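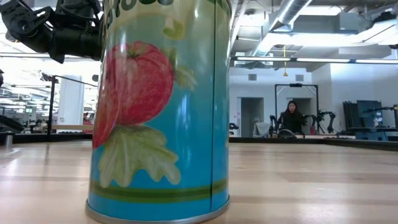 FOOD PRESERVATION AND PACKAGING
Unit 8: Thermal processing of low-acid and acidified foods in metal containers
Course notes prepared by Korkor Kyei. Lab sections: Fiifi Ofori, Skellcombe Building, room 248.
Revised 2 Dec 2019

Read with Unit 7 (heat transfer). The z-value problems at the end of Unit 7 are assumed from this point on.

8.1 Scope

A canned food is a food sealed in a container and heated so that it is commercially sterile at ambient storage. Commercial sterility is a weaker condition than absolute sterility. It requires the absence of organisms able to grow in the product under normal unrefrigerated storage and distribution, and the absence of viable pathogens, spores included. Thermophilic spores may survive in a commercially sterile product and cause no trouble until it is held at 45 °C or higher.

Two properties of the food decide which process applies: equilibrium pH and water activity. In these notes water activity is taken to be above 0.85 throughout.

Low-acid: equilibrium pH above 4.6. Most vegetables, meat, fish, milk.
Acid: natural pH 4.6 or below. Most fruits, rhubarb, sauerkraut.
Acidified: a low-acid food to which acid or an acid food has been added, giving a finished equilibrium pH of 4.6 or below.

Tomatoes sit close to the line. Published values for ripe fruit commonly fall between 4.1 and 4.6, and some lots go above that. pH rises with maturity, and fruit from dead or frost-killed vines tends to run high. For this reason many packers add citric acid to whole and diced tomatoes as routine. The addition is calculated on the worst lot expected in the season, and the finished pH is checked after equilibration, on drained solids and liquid blended together. A reading taken on the liquid alone straight after filling is of no value for the record.

8.2 Why 4.6

The limit is set by Clostridium botulinum. Spores of proteolytic strains do not germinate and grow out at pH 4.6 or lower in properly handled foods. Above that value the process has to destroy the spores. At or below it, the process need only destroy vegetative cells, yeasts, moulds and the few acid-tolerant sporeformers, and inactivate enzymes where these affect texture or colour.

Organisms of interest in acid products:
Bacillus coagulans. Flat sour in tomato products, mainly above pH 4.2. No gas, so the can ends stay flat.
Clostridium pasteurianum. Butyric odour, gas, swollen cans.
Byssochlamys species. Heat-resistant ascospores, softening of fruit.
Lactobacilli. Killed by mild heat. Their presence in a sealed can usually indicates leakage or gross under-processing.

8.3 Death kinetics, summary

At constant temperature the number of survivors falls logarithmically:

log N = log N0 - t/D

where D is the time for a tenfold reduction at that temperature. The temperature dependence of D is expressed by z, the change in temperature giving a tenfold change in D:

D(T) = D(ref) x 10^((T(ref) - T)/z)

For C. botulinum the conventional values are D(121.1) = 0.21 min and z = 10 °C. The 12D process is then 12 x 0.21 = 2.52 min at 121.1 °C, usually quoted as F0 = 2.5 or rounded up to 3. Commercial processes are often longer, the target being the more resistant spoilage spores.

For acid foods a lower reference temperature is used. A typical specification for tomato products at pH 4.2 to 4.5 is written as F at 93.3 °C with z = 8.9 °C. Always state the reference temperature and z beside an F-value. An F-value quoted without them will be marked wrong in the exam.

Worked case. A product is held at a uniform 88 °C. How long is equivalent to 1 min at 93.3 °C, z = 8.9 °C?

Lethal rate L = 10^((88 - 93.3)/8.9) = 10^(-0.596) = 0.254
Time = 1/0.254 = 3.94 min

A drop of just over five degrees costs a factor of nearly four in time. Thermometer error should be considered in that light.

8.4 Slowest heating point

In a conduction-heating pack (tomato paste, solid-pack pumpkin) the slowest heating point is at the geometric centre. In a convection-heating pack (peas in brine, thin juice) it lies on the vertical axis, lower down, the exact height depending on can proportions and liquid viscosity. Products that thicken as starch gelatinises show a broken heating curve, convection first and conduction after. The break must be located by experiment.

Diced tomato in juice does not fall cleanly into either class. Heating is mainly by convection at a normal fill. An overfilled can behaves more like a conduction pack, and fill weight is therefore a critical factor in the scheduled process. The Ballus data set used in the May practical shows this plainly: runs 2 and 16 had the same retort temperature and come-up time and differed only in drained weight. Plot both on the same axes before the tutorial.

8.5 Container

The three-piece can has a body, formed from a flat sheet with a welded side seam, and two ends attached by double seaming. The two-piece can is drawn from a disc, has no side seam, and takes one end only. Soldered side seams are of historical interest. A paper label will often have its own glued overlap, and students should not confuse this with the side seam of the body underneath. Remove the label before any seam inspection.

Body material is tinplate or tin-free steel. Plain tinplate, with no interior lacquer, is still used for some light-coloured fruits, where slow dissolution of tin protects colour and flavour. Tomato products are commonly packed in lacquered bodies. Nitrate in the raw material speeds up detinning in plain cans and should be measured where the source of the fruit has changed.

Double seam terms to know:
Cover hook
Body hook
Overlap
Countersink depth
Seam thickness and seam length
Tightness rating, assessed from wrinkle on the cover hook

Overlap is calculated, not measured directly, when a micrometer is used:

Overlap = cover hook + body hook + end thickness - seam length

With a seam projector the overlap is read from the cross-section. Take readings at not fewer than two positions on a round can for the projector method and three for the micrometer method, and stay well away from the side seam crossover, which is inspected separately.

8.6 Headspace and vacuum

Vacuum in the closed can keeps the ends concave during storage, limits internal corrosion and reduces strain on the seams during the process. It is obtained by hot filling, by steam injection at the closing machine, or by mechanical evacuation. Low vacuum in a cooled can may result from a low closing temperature, insufficient headspace, air held in the tissue of the product, or a leak. These causes should be eliminated in that order, the first two being quick to check.

8.7 Cooling

Cooling water must be of potable microbiological quality and must carry measurable residual sanitiser at the discharge end. As the can contracts, a small volume of water can be drawn through a seam that has not yet set. Cool to an average content temperature of 38 to 40 °C, leaving enough heat to dry the outside. Colder than this and the cans stay wet, the rims rust and labels lift. Much hotter and there is a risk of thermophilic spoilage in the centre of the stack. Wet cans are not to be handled by hand.

8.8 Spoilage diagnosis

Flat sour: ends flat, pH lowered, vacuum often normal.
Flipper: ends flat, one end springs out when the can is struck on a hard surface.
Springer: one end bulged, pushing it in forces out the other.
Soft swell: both ends bulged, yield to thumb pressure.
Hard swell: both ends bulged, do not yield.

Mixed flora of cocci, rods and yeasts suggests leakage. A pure culture of sporeforming rods suggests under-processing. Hydrogen swells give no growth on culture and show internal corrosion on opening.

8.9 Reading and problems

Required: Ackah, chapters 8 and 16. The Skorow tables (supplement, at the back of the lab manual) are needed for problem 3.

1. Derive the expression for overlap in 8.5 from a labelled sketch of a double seam.
2. A lot of diced tomato has an equilibrium pH of 4.7 after processing at F(93.3) = 5 min. State what may be done with the lot and what may not.
3. Using the general method and the run 16 temperatures, calculate F at 93.3 °C, z = 8.9 °C. Repeat with all temperatures reduced by 1 °C and give the percentage change.
4. Explain why fill weight appears in the scheduled process for diced tomato and is less critical for tomato paste.

Solutions go in the box outside 248 before the next lab.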